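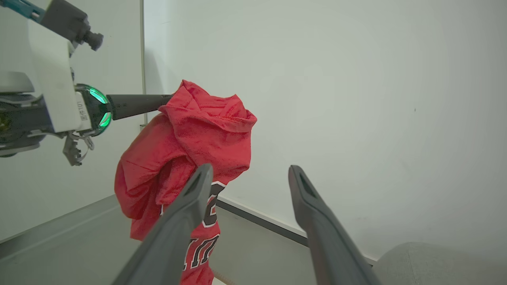
Page 6 of 233

Laundry and Clothing Care

How do I fold a numbered jersey so the print doesn't stick or crack?

Asked by Kamala Nair

I look after the shirts for our youth soccer team. They are red knit, with white numbers that have a black outline. I wash them Sunday night and they go back in the bag for the next game. Up to now I have pulled them out of the dryer in a heap and folded them in half twice with the number wherever it landed.

Two of the shirts now have a fine line running across the number where the fold was. On a third one the number had stuck to itself and made a tacky sound when I opened it up. The print is still on but the surface looks dull in that spot.

I would like to know:

Is there a way to fold these that keeps the crease off the number?
Should I be rolling them or hanging them instead?
Can the lines that are already there be fixed?

The tag says machine wash cold, tumble dry low, do not iron decoration. I have been using medium heat on the dryer. The storage bag is a Girnden duffel, so there isn't space for hangers.

3 answers

Answered by Venkatesh Poojary
Marked as helpful

Start with the dryer. Medium is too warm for most of these prints. The heat softens the number, and if the shirt is bunched up while it cools, the print takes the shape of whatever it was lying against. Turn the shirts inside out before they go in the wash, wash cold, and either hang them or use the lowest heat and take them out a little damp.

For folding, do it like this:

Hold the shirt up by the shoulders and let it hang so the twists fall out. Knit fabric rolls up at the hem, so pull the bottom edge straight with your other hand.

Lay it face down if the big number is on the front, or face up if the big number is on the back. The number should be against the table.

Put a sheet of plain tissue or parchment paper over the middle. Cut it a bit wider than the number.

Fold one side in toward the middle, only as far as the edge of the number. Fold the sleeve back on itself. Do the same on the other side.

Bring the bottom hem up to just under the number. Then fold the collar end down behind it. You should end up with a flat rectangle and the number on the outside with no crease through it.

On the small sizes the number takes up almost the whole width of the shirt and you can't miss it completely. Roll those loosely from the bottom, with the paper laid against the print. Don't pack them tight.

In the duffel, stack the shirts flat with paper between them so two numbers never touch. Put the shin guards and anything heavy in a different pocket.

As for the lines you already have, it depends. If it is only a crease, cover it with parchment and press from the inside of the shirt with an iron on low for a few seconds, then let it cool flat. Your tag says not to iron the decoration, so try it on the worst shirt first and stop if the print goes shiny. If it is a real crack, it won't close up again.

Comment from Kamala Nair: Thanks. I did the worst one with parchment. The line is fainter but I can still feel it. Will leave the others alone.

Comment from Sharada Ramasamy: Wax paper is not the same as parchment. Wax will melt into the shirt. Check the box.

Answered by Rommel Gatchalian

I just hang ours. Got a rolling rack from Zomport and it goes in the back of the van. If you only have the duffel this won't help much.

Answered by Chandrasekhar Sastry

Agree with the first answer on the heat. One thing to add is fabric softener. We quit using it because the edges of the numbers were lifting. Dryer sheets too. I can't prove that was the cause but we haven't had a new one lift.

Also don't leave the bag in a hot car.

Was this page useful? 292 people found this helpful.

Related questions

Getting grass stains out of white shorts
Red shirt bled onto socks, can they be saved?
Name labels that stay on in the wash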